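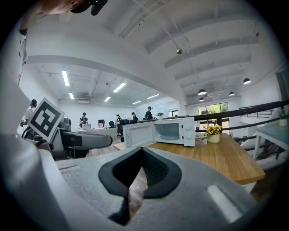

4.2 Equipment planning and cost

Budgets for household manipulation studies usually list the robot arm first and treat the collection hardware as a minor item. Our records suggest a different order. Each station at the Wirkia site was planned around a pair of hand-held grippers, a marker board, a head-mounted device and one kitchen appliance. As Figure 3 shows, a station of this kind can share an open office with ordinary desks, and no separate room was budgeted.

Quotes were obtained from Mareck and Sokol in June. The Mareck offer came to $2,963 per station and the Sokol offer to $2,045, with finger pads priced apart in both cases. Replacement pads and cables added $417 per station over the trial period — almost all of it for pads. We therefore advise that spare parts be entered as a separate line from the start.

Figure 3. Work area with two hand-held grippers and a microwave oven, door open, on a wooden table.

Appliances were bought locally. Polák and Tse kept two stations in service and held the remaining funds for the Plullitex order.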